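Work with us > Open calls > Teleoperation participants

Call for participants: teaching a robot by remote control

Ikotine is looking for people to operate a robot arm by hand controller at our site in Amholm. You move the controller, the arm follows, and each run is recorded so the arm can later be trained on it. No experience with robots is needed.

The tasks are ordinary household ones. You will pick up fabric items, move them, fold them and put them down again, and on some runs you will handle things at floor level. Part of the work is done while watching the wrist camera, which takes a little getting used to because the gripper takes up much of the view.

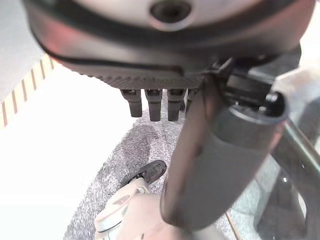 Wrist camera view, with the gripper above a round grey carpet and a beige shoe.

What we ask of you

Sessions are three hours long, with a break in the middle. We would like each person to come for seven sessions over November. The first two are practice, and you are paid for them at the same rate as the rest.

You should be 18 or over, comfortable sitting at a desk for long stretches, and able to see a screen clearly, with glasses if you wear them. Left-handed people are welcome — the controller can be set up either way.
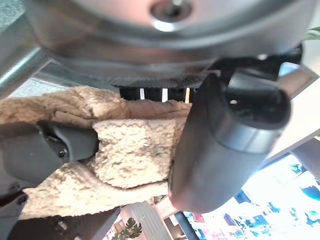
Soft materials are the slowest part of the job. Fleece and other thick cloth will bunch under the fingers, and a grip that looks right on the screen may not hold when you lift. We would sooner have a slow, steady run than a quick one. If a run goes wrong, mark it and start the next. Failed runs are kept and you are paid for them as well.

How to apply

Send a short note with your availability and the colour-vision form from the Moroleck participant page. Tell us if you need parking or step-free access. We have places for 11 people and will reply to everyone who applies. The bus from Heywood stops outside the building.

Related calls
Evening session support, Amholm
Data labelling, part time
Hand-guided arm study, Heywood

Contact Ikotine | Privacy | © Ikotine | Back to top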